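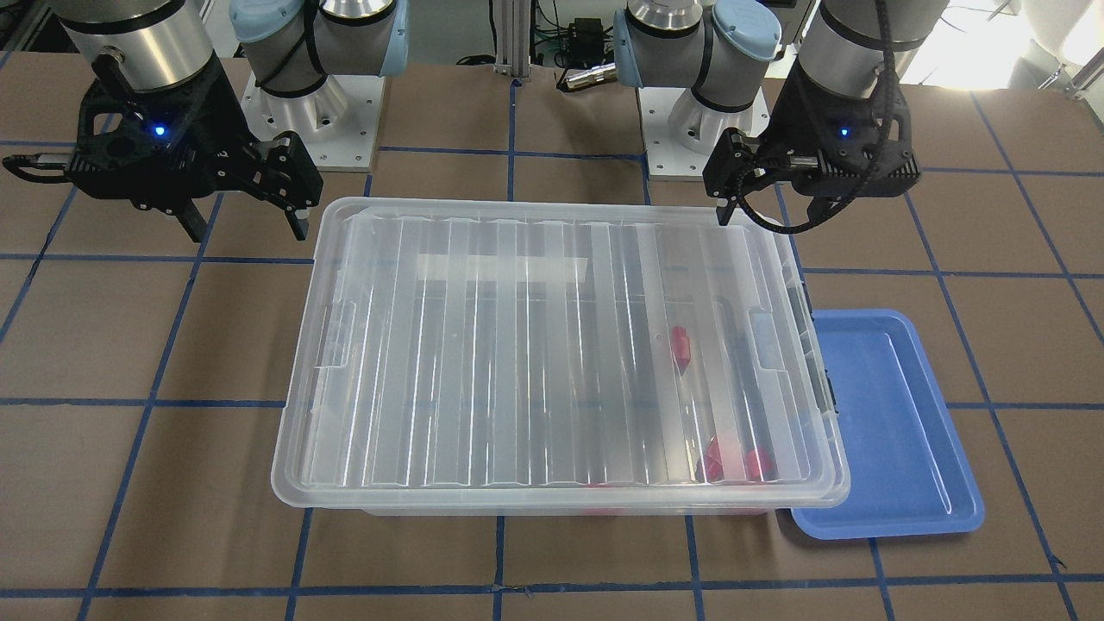 Work Table and Storage Bin Inspection — Packing Room, Bench 2

Site: Pratard
Date: Dec 6, 2020
Inspected by: Saeed Nikzad
Previous inspection: October

Ratings: OK / Monitor / Action. Comments are required for anything other than OK. Ratings cover the whole bench as checked on the day, including items stored under it.

Section A. Table surface

A1. Cardboard covering lies flat
Rating: OK
Comment: Pressed by hand at all four corners and along the seams. No lifting.

A2. Cardboard free of tears, soft spots and stains
Rating: Monitor
Comment: Slight wear at the front edge where bins are slid on and off. Does not catch a sleeve. Replace the sheet if the top layer starts to peel.

A3. Grid tape intact and readable
Rating: OK
Comment: Dark blue tape. One end had come up on the near side and was pressed back down. Use the same color for any repair; the October repair in a second color was mistaken for a boundary line and has been removed.

A4. Table does not rock under load
Rating: OK
Comment: Tested with 40 lb at each end. Leveling feet tight.

Section B. Containers

B1. Clear bin free of cracks
Rating: OK
Comment: Flexed each wall and checked the corners and rim against the light. Surface scratches only. Contents can still be identified from outside.

B2. Bin base sits flat
Rating: OK

B3. Light blue tray in its place, to the right of the bin
Rating: OK
Comment: Position matches the bench sheet. Please stop stacking trays inside the bin at the end of the shift — they wedge, and people pull on the rim to free them.

B4. Spare bins available and nested correctly
Rating: Action
Comment: 11 on the shelf. The Prodeck and Kolář bins have been nested together again. The rims differ slightly and the stack leans. Separate by make and relabel the shelf.

Section C. Fixed items and cables

C1. Pedestal screws present and tight
Rating: OK
Comment: Both white pedestals checked with the short driver. None turned.

C2. Upright post at far edge secure
Rating: OK
Comment: No movement by hand. Slots wiped out.

C3. Cables clear of the bin area and free of damage
Rating: Monitor
Comment: Outer covering sound along the full length. Recheck the slack after any change in bin height.

Section D. Floor and access

D1. Walkway clear on the operator side
Rating: Action
Comment: Flattened cartons were leaning against the table leg. Moved during the inspection. A rack is on order from Wikico; until it arrives, cartons go by the door.

D2. Lighting adequate at the surface
Rating: OK

D3. Bench sheet posted and current
Rating: Monitor
Comment: Posted, but the lower half has faded. Reprint.

Open actions: B4, D1
Signed: S. Nikzad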